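Ginton opens second suturing bench for surgical trainees

The skills laboratory at the Ginton training center has put a second wet bench into service for trainees learning to close skin wounds with jointed instruments. The bench opened in November and doubles the number of places available for evening practice. It sits next to the first one and shares its sink, cold storage and sharps disposal.

Work on the bench covers one task only, the closing of a straight, shallow cut with a curved needle. Trainees start on flat foam pads and move to moist tissue once their stitch spacing is even. The center says the step between the two is larger than most trainees expect. Foam holds its shape when the needle goes in. Tissue rises, folds and slides, and a needle that enters at the wrong angle drags the surface along with it.

Each place is booked in two-hour blocks. The tissue is kept damp throughout the session, and the lamps are set low to the side to limit glare from the wet surface and the polished jaws. Glare was the most common complaint on the first bench, where the lamps hang straight overhead and cannot be moved.
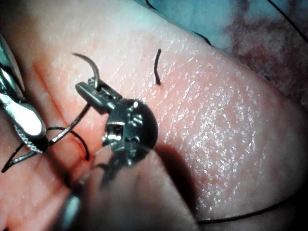 Agathe Joly

A curved needle gripped in the jaws of the needle driver, beside a narrow red incision in pink tissue, with a second instrument at the left.

Grip is the first thing instructors check. The course notes ask for the needle to be held a little behind its midpoint, square to the jaws, with the tip clear of the tissue until the driver has been turned to its entry angle. From there the needle should follow its own curve through both sides of the cut. Pushing it in a straight line bends the needle and widens the hole.

The second hand gets separate exercises. Its instrument steadies the edge of the cut, receives the needle on the far side and controls the thread while a knot is thrown. The notes warn against clamping the thread anywhere that will remain in the finished stitch, as the jaw pattern can fray it.

Funding for the bench came from Govis, which also covers the tissue and thread for the first year. The center has ordered 800 needles for that period, in 2 curve sizes. Fitting out was handled by Tretar and included a new drain, a washable work surface and a rail for the lamps.

Course leader Dambrauskienė said the added places would shorten a waiting list that had grown through the fall. "People were getting one evening and then waiting weeks for the next," she said. "With this kind of work, you lose the feel in between."

The center logged 290 practice blocks on the first bench last year. Under the new schedule, trainees book a run of 10 blocks at a time – the first three on foam, the rest on tissue – and are assessed in the last one. Assessment looks at spacing, depth, edge alignment and knot security. Time is recorded but does not count toward the result.

Bookings for the spring run open at 9 a.m. on the first working day of January. Trainees who have already completed the foam blocks on the old bench can carry them over by bringing their signed log sheet to the front desk.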